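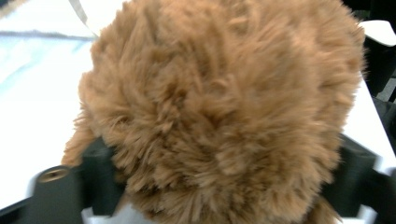 *Brown long-pile plush, close up.*

# Exporter Support Desk: Common Questions

Updated July 2019

**Who can apply for the overseas investment grant?**
Any company registered in Brorura that has filed accounts for the last 2 years. Branches of foreign firms are not covered.

**How much does it pay?**
The grant covers 70 percent of approved setup costs abroad, such as legal fees, office rent and translation. Salaries and stock are left out.

**Is there a filing fee?**
Yes – 2,000, paid when you submit the form. It is not returned if the application is turned down.

**How long does a decision take?**
Allow nine weeks from the day your file is complete. Applications sent in March take longer, as that is when annual reports come in.

**We are buying a share in an existing company. Does that count?**
It does if you will hold voting rights. Send the draft purchase agreement with your form.

**Which office do I contact?**
Manufacturers and toy and textile firms should write to the Maller office. Shipping and services go through Lundis.

**Can an agent file for us?**
Yes. Kaneko and other registered agents may file on your behalf, but a company director still has to sign the form.

**What if our plans change after approval?**
Tell us in writing before you spend the money. A change of country needs a new application – a change of city does not.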